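Gripper care for the lever-turning arm — shop tips

Quick notes on keeping a two-finger gripper happy when its whole job is faucet levers.
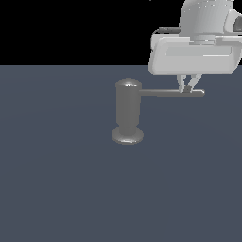
GUKDALE, Saturday, June 12, 2021
By Edvin Sundqvist

Got asked again how I set up the lever cell, so writing it down before I forget. One arm, one two-finger gripper, one faucet-type fixture on a round base. Job is grab the lever near the tip, swing it, let go. Do it all over again.

Grip point first. Near the end of the lever but not at the very end — leave a bit sticking out past the fingers. Too close to the body and the motor works harder than it has to. Right on the tip and it slides off halfway round. Come in from above, fingers either side. Run it in simulation before you run it on the bench. Black background, plain floor, no clutter. You want to see the fingertips and the lever and not much else.

Pads. Check every 200 cycles, swap at 700 even if they look fine. Mine don't look fine by then. Wipe with a damp rag, dry rag after, no solvent — it makes the rubber go shiny and then you're chasing slips all afternoon. Cludgy black stuff in the corners comes out with a toothpick.

Finger screws. 4 of them on mine, two a side. Snug, then a dab of the weak threadlocker. Not the strong one!! I had to heat one out in May and cooked a pad doing it. Write the date on masking tape and stick it on the controller.

Grip force. Start at 20 percent and go up a little at a time till the lever stops slipping. Then stop. More squeeze just wears the pads and leaves marks on the lever.

Fixture base. If it rocks even slightly the lever path is off and teh arm fights it. Bolt it or clamp it. Double-sided tape lasted me one morning.

Re-zero after any crash, also after any pad swap — new pads are thicker and the fingers meet sooner. Fingers closed, zero, open, close, look for a gap. I skip this about never now.

Swing path is an arc, centered on the body of the faucet. Sounds obvious. I had it going in a straight line for a week and wondered why the fingers kept twisting. Measure from the middle of the body out to the grip point, use that as the radius, run it slow with one hand on the stop button.

Cable along the wrist: leave slack for the full turn. Velcro, no zip ties, they bite.

Spare pads in a jar with a lid, out of the sun. Label left and right if yours are different.

Recent
Baumgartner bench vise, new jaws from scrap leather
Clamudero drill press: that squeal
Getting rust off Firnari hinges
Sharpening a block plane in a small kitchen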